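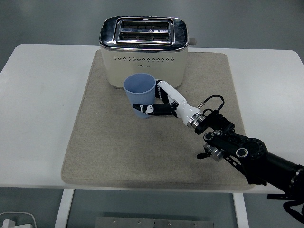 I finally saw Gerville again, on a big screen, after years of owning it only on a disc that skips in the last reel. The Wadstead ran it for one night in January with Selma Perić's name above the title, where it should have been the first time. Most of the film takes place in one small kitchen, the sort of room where a cream two-slice toaster with a chrome top would be the best-looking thing in it. Velimir Yordanov keeps the camera at table height for almost the whole running time, and you get used to seeing people from the elbows down before you see their faces.

I had forgotten how long the first conversation goes on. Perić plays the older sister, back home to sell the house, and she doesn't sit down until the argument is over. On disc I always thought the scene dragged. In a theater with 100 seats and most of them taken, it got laughs I didn't know were in there. The line about the bus fare got the biggest one.

Fatos Hoxha is still the weak spot for me. He's good when he's listening and stiff when he has to explain the plot, and the script makes him explain a lot of it. The phone call to the lawyer could lose half its lines. His last scene on the stairs is fine – he hardly speaks in it.

The print came from Clilotura, and it was in better shape than I expected. The reds have faded a little and there's a splice just before the wedding, where a few words go missing. The sound was clear all the way through. I could hear the music by Bošković under the dinner scene, which on my disc is a kind of hum.
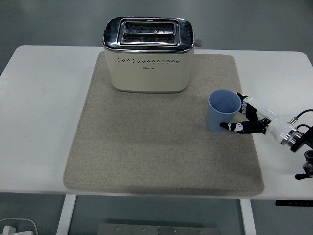 No. 258

Trinidad Calimlim asked me in the lobby whether I'd put it above Yordanov's second film, and I said no. I've thought about it since and it's still no, but closer. The second one has the better ending. Gerville has Perić, and it has the ten minutes with the neighbor's car, which I would watch on its own.

Tomomi Hamada, who programs the Wadstead, said before the screening that she'd like to show the other two early ones if she can find prints. I'd go to both. Tickets were the same price as any other night, and they had the program notes on a folded sheet at the door. Mine has the running time wrong by 2 minutes and leaves out the editor.

The skipping disc is going back on the shelf for now.

Posted 03/06/2026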